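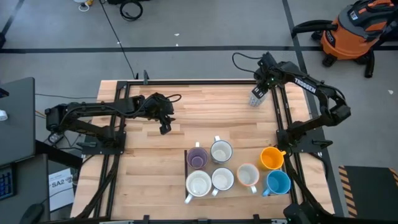 ¿Botines con falda midi o ya toca sandalia?

marupecas
Chicas, necesito opiniones. Me compré en las rebajas de enero una falda midi plisada de Skaltex, verde botella, y no sé qué ponerle en los pies. Con los botines negros me veo cortada por la mitad (mido poco, ya lo sabéis) y con zapatilla blanca parezco mi prima de quince años. ¡Ayuda!

Lola_entretelas
¡Botín, siempre botín! Pero que ajuste en el tobillo y con media del mismo color. Yo tengo unos de Wunetti que me costaron 40 euros y los llevo hasta para bajar la basura jajaja.

catriona_carroll
Pues yo no lo veo, Lola. El botín con midi solo queda bien a las altas. Yo le pondría una bota alta que se meta por debajo de la falda — sin hueco de pierna — y arriba un jersey corto.

Lola_entretelas
Mujer, que yo mido lo mismo que un paraguas y me queda divino.

marupecas
Catríona, botas altas tengo, pero marrones. ¿Marrón con verde botella? ¿No voy a parecer un árbol?

catriona_carroll
¡Marrón con verde es preciosísimo! Ponle un cinturón a juego y ya está.

nuria.bcn
Yo voto por mocasín con calcetín fino. Y cuidado con las plisadas de Skaltex, la mía perdió el plisado al segundo lavado.

marupecas
¿En serio? ¿A cuántos grados la lavaste?

nuria.bcn
A 40... vale, sí, la etiqueta ponía 20. Pero vamos, que una falda tiene que aguantar eso.

Lola_entretelas
Ay Nuria, pobre falda. Culpa tuya — te lo digo con cariño.

marupecas
Esta tarde me pruebo las botas marrones con un jersey crudo y os cuento. Los mocasines me los apunto para marzo.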